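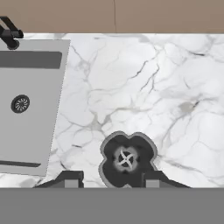
Support > Kitchen & Laundry > Closed tickets

Search tickets Go

Ticket 597 – Skanix dishwasher stops mid-cycle, code E2
Opened by: Anathi Du Plessis, Standurcombe
Handled by: Lajos Bognár

Stops 16 minutes into the normal program and beeps. Water left in the bottom. Filter was cleaned in April. Rapid program does the same.

Lajos, 9:40 am: Please check the drain hose behind the unit for a kink and tell me how high it loops.

Anathi, 11:15 am: No kink. It isn't looped at all – it runs along the floor to the waste pipe.

Lajos, 1:05 pm: Clip it up under the bench, as high as it will go, then run a rinse.

Anathi, 4:30 pm: Rinse finished, no code. Normal program got through as well. There's still a bit of a gurgle at the end.

Lajos: Gurgle is normal on this model. Closing – reply within 11 days to reopen.

We use cookies to remember your ticket history. Accept Manage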